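20/05/2020

I slept badly again and got up before the light. I made coffee and read 14 pages of the book that Benedito Falcão lent me in April. It is about the old railway to Lustalville, and the author loves bridges more than people. I write down the words I don't know. Today there were three: trestle, culvert, siding.

After breakfast I called Gilmar Figueiredo. He has planted beans behind his house in Nogueira, 77 plants, and he knows each of them like a cousin. We spoke for a long time about rain. He thinks I should try tomatoes on the balcony, but my balcony looks to the north and gets very little sun.

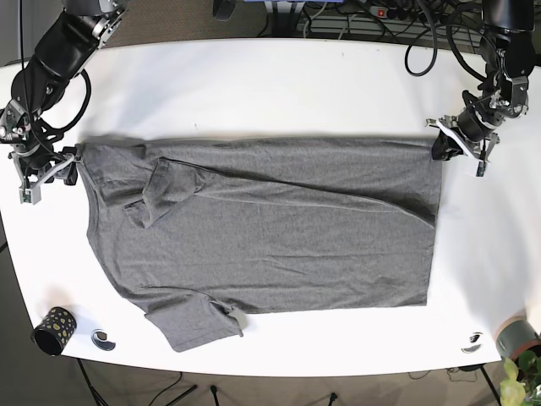
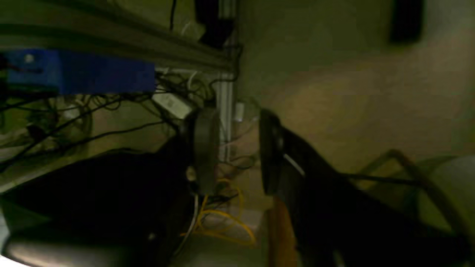
In the afternoon I walked to the river and back. The bakery was open, with a line on the sidewalk, so I waited and bought the dark bread. The price has gone up again. On the way home I met the neighbor from the second floor and we spoke from far, each on our side of the stairs.

I have now reached page 112. The first train has still not left the station. In the evening I wrote a letter to my sister, and tomorrow I must find a stamp.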